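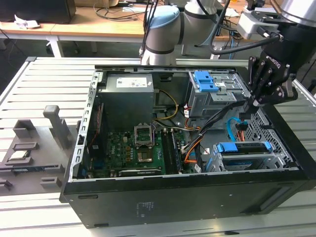 From: Arsen Palamarchuk
Date: February 2021
Subject: Re: Lallham station record

Liyanage wrote:
> The adjusted July mean for Lallham is now lower than the one I
> downloaded last year. Did someone change the raw readings, or only
> the adjustment? Dekham looks the same as before.

Only the adjustment. I compared the raw daily highs and lows against my old copy and they match, apart from 3 days that used to be blank and now have values.

The station moved downhill in its 13th year, and the new version puts the break 3 months earlier.

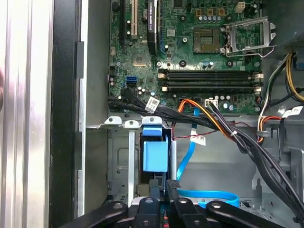

That shifts a whole summer to the other side of the move. Dekham never moved, so I would expect no change there.

I would not read a trend into either one yet. Lallham has more than 30 years of data, but the early part has gaps – mostly winters. Nandasari is closer and might be a better neighbor to check against. I can send the monthly file if you want it.

Arsen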